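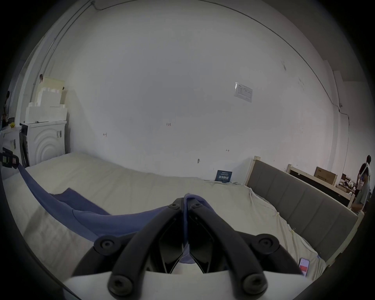
Fold of blue cloth between the fingertips, bed station.

Print this ticket | E-mail this ticket

Ticket: hand-held gripper, jaw width reading sticks
Status: reopened by customer, 9/23/26
Site: Surnden
Supplier: Mivonis

Fault as reported: with the jaws shut on cloth, the logged width stays at 38 mm for part of the run, then drops to nought in one jump. 10 of the last 71 runs have it. No error is raised, so bad runs go into the folder looking like good ones.

Supplier's first reply: "Likely operator grip. Please close the trigger fully." We did. Same fault on the next run. 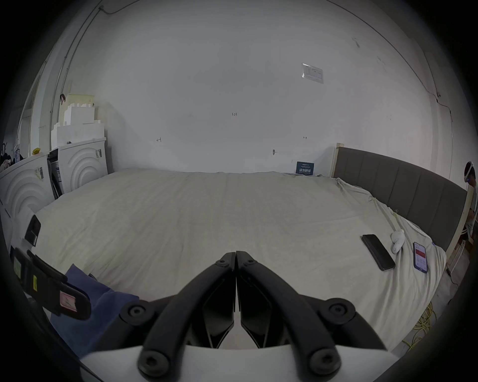

The width log is what we are complaining about, and it was fine on this unit until the May update. Your second reply blamed wireless interference and asked us to clear the work area. There are two phones on the sheet, one with its screen lit, so I can see where the idea came from. I don't believe it. We took both off the bed, switched them off, and got the same stuck reading on the third run. If a phone can freeze a jaw sensor, I would like to see that in the manual.

Steps tried at our end:
- Screws on both arms checked, none loose.
- Recalibrated open and shut, twice. Passed both times, which tells me the check isn't testing much.
- Swapped cable with the Greenwood unit. Fault stayed here.
- Rolled back to the old Illow logger. 67 runs, no fault.
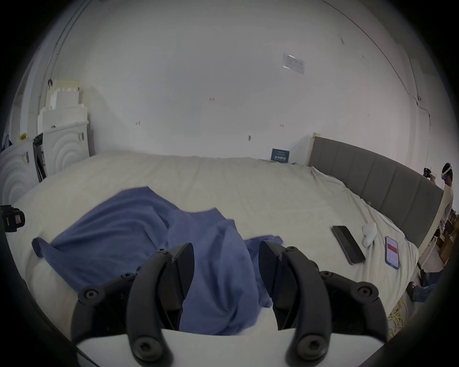
Photo: Surnden site log

That last step is the one I'd like answered. The old logger reads the same fingers through the same cable and doesn't stick. You have written back that the rollback result is "not conclusive". Fine – what would be? 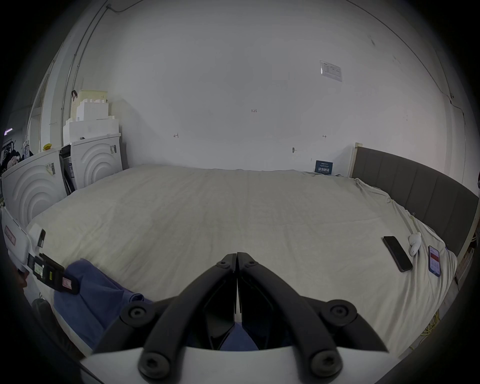

Until then we are staying on the old version, and the affected runs are marked do not use. I am not sending the unit back for a "routine inspection" while the software hasn't been looked at. Please send the change list for the May update and say who has read our raw logs, if anyone has.

Supplier's reply: passed to second line.
Customer's reply: it was passed to second line last time as well. Leave the ticket open.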